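Courses > Automation Planning > Week 6 handout

Budgeting for a two-arm bench cell
Notes by Danica Vukadinović

Please read before the tutorial. We will use the Colska quote and the Shehu quote, and you should bring a calculator.

1. Purchase price
The arms are the big line, but students often forget what goes on the wrist. Each gripper is quoted separately — $775 at Colska — and you need two. Put the cameras on their own line as well.

2. Small parts
Cables, clamps and brackets come to $174 in the Sakex list. Do not hide them under "other". The person who approves the budget will ask.

3. Labour and training
Allow 50 hours for set-up. In my opinion this is the figure where most plans are too optimistic.

4. Task items
Write down every object the cell must handle, also the small ones. A bit case with a hinged lid asks more of a gripper than a closed cardboard box.

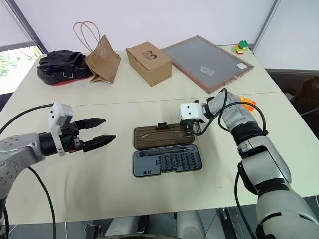 5. Reserve
Keep $4,000 for repairs in the first year. If Fliklow offers a service contract, compare its colour-coded tiers with this amount and write one paragraph on your choice.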